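Search the archive
Enter keyword, name or place
Last updated in February

The letters that came home to Mollthorpe

When the Nishimura family closed their shop in Mollthorpe, they left the upstairs rooms until last. In the back bedroom were two tea chests of paper: order books, school reports, programmes from community concerts and 372 letters, most of them written in Japanese and posted between the shop and relatives overseas.

The family offered the lot to the town archive. It was accepted the same week, and then it sat on a shelf for nearly six years while the archive looked for anyone who could read it.

Mayu Kudo took it on. She trained as a librarian and had spent most of her working life with printed books, where the title page tells you what you have. Letters were slower. Many had been separated from their envelopes, and the writers rarely put a year.

"You start with the handwriting," she says. "After a month I knew the grandmother's hand from across the room. Her brother wrote with a very hard pencil and I still dread him."

Of the 372 letters, 283 now have a catalogue entry giving the writer, the recipient, a short summary and a likely date. The rest are waiting, most of them the brother's.

The older letters use character forms that dropped out of school teaching after the war, and for those Kudo relies on Yoshinori Takagi, a retired teacher who lives in Stukidport. They speak in the evening, usually at seven, and work through one letter at a time. Takagi reads aloud and Kudo types. A page can take an hour if the ink has faded, and a good deal of that hour goes on place names.

Takagi had no link with the family before this. He says he has become fond of the shopkeeper, who complained about the price of rice in nearly every letter he sent and enclosed money with most of them.

The catalogue is kept in Torik, the system the archive moved to when its card index was retired. It handles two scripts side by side, so a surname can be searched in Japanese or in the Roman spelling. The family used three Roman spellings of their own name over the years, and all of them had to be linked by hand.

Paper conservation has been modest. The letters were brushed clean, unfolded and put into polyester sleeves, and rusted pins and clips were taken out. A grant of £1000 paid for the sleeves and boxes. There was no money left for the concert programmes, which are still in their tea chest.

Access is a harder matter. Some of the letters discuss illnesses, debts and one broken engagement, and people named in them may still be living. The family has asked to see the summaries before anything goes online. So far they have held back six letters and asked for a correction to one, where an aunt had been entered as a cousin.

Readers can already see the released letters by appointment. Kudo asks for a few days' notice and prefers mornings, when the reading room is quieter. Takagi plans to visit in the spring to look at the pencil letters in person - he thinks the scans may be hiding some of the fainter strokes.

6 comments
Share this article 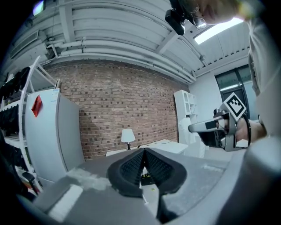 A gripper with black foam fingertips, with a wearer of wire-rimmed glasses and a head-mounted camera behind.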